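Setting Up the Peg Board Job Before the Arm Goes on the Floor

Last updated 25 November 2025

This page is for shift leads and operators at the Zotenbridge plant who will be working with the new arm on the peg board station. Until now the job has been done by hand at two benches. From January the arm takes the first bench and the second stays manual. You don't need any programming background to follow the steps.

Before you start

Get the current job file from Oranuch Thongdee in process engineering. The file number is 1401. If you see 1540 in the folder, leave it alone, it belongs to the old fixture. You will also need the written work instruction for the manual bench, and one person who has done the job by hand for at least a few months. Sit with that person for the whole session. At our first session Efthymia Kalogeropoulos stopped us twice over things that were not in the instruction at all, such as how she turns the board before she starts.

Step 1. Open the job in the simulator and load the room. Check that the table is the right one and that the arm is on its pedestal toward the back.

Step 2. Place the board. It goes on the tabletop within reach of the arm, with clear space on all sides. Save the position under your own initials.

Step 3. Run the approach at slow speed and pause when the gripper is down at the board. Look at it from high up first, then switch to the low view. The high view is good for the board position and the reach of the arm. The low view is better for checking the fingers against the pegs. 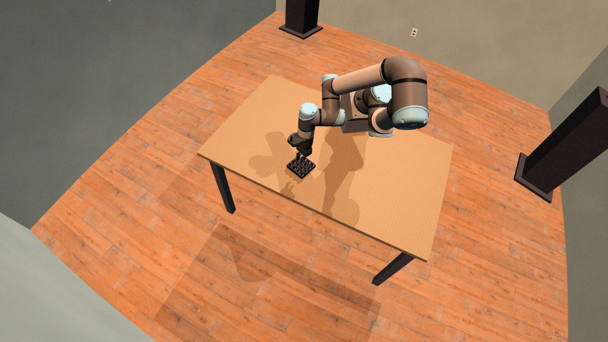
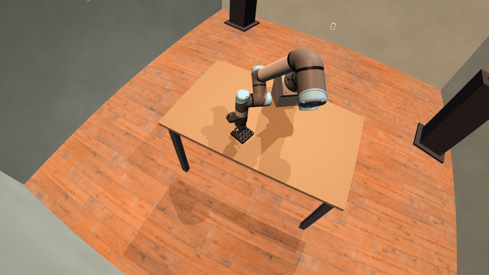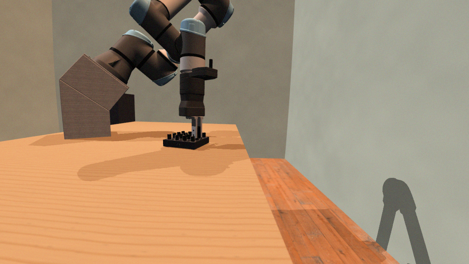

The simulated arm with the gripper down at the board.

Step 4. Step the job forward one move at a time. At every stop, ask the operator what they would be checking at that point by hand. Write the answer down even if the arm has no way of doing the check. Those notes become the inspection list for the person running the station.

Step 5. Run the full job 3000 times unattended, overnight if you can. Read the fault log in the morning and sort it by type. Send anything you can't explain to Oranuch with the run number.

What changes for operators

The person at the arm station loads boards, clears faults and does the inspection. It is less work for the hands and more standing and watching. Theano Raptis, who has been on the benches longest, asked for a stool and a rotation every two hours. Both are now in the shift plan. Nobody stays on the arm station for a full shift.

Pay grade stays the same during the trial. Fault clearing counts as a new skill, so get it signed off on your training card. Eftychia Politis in the training office has the form.

The manual bench keeps running for short orders and rework. Please keep people rotating through it. If only one or two of you can still do the job by hand, we have a problem the first time the arm is down.

If the arm stops

Press stop, read the code, and write it in the station book before you reset. Code 3639 means the gripper closed without finding a peg. Check the board is seated, then restart from the last move. If the same code comes up again, call maintenance and move the order to the manual bench.

Questions about the job file go to Oranuch. Questions about rotation go to your shift lead.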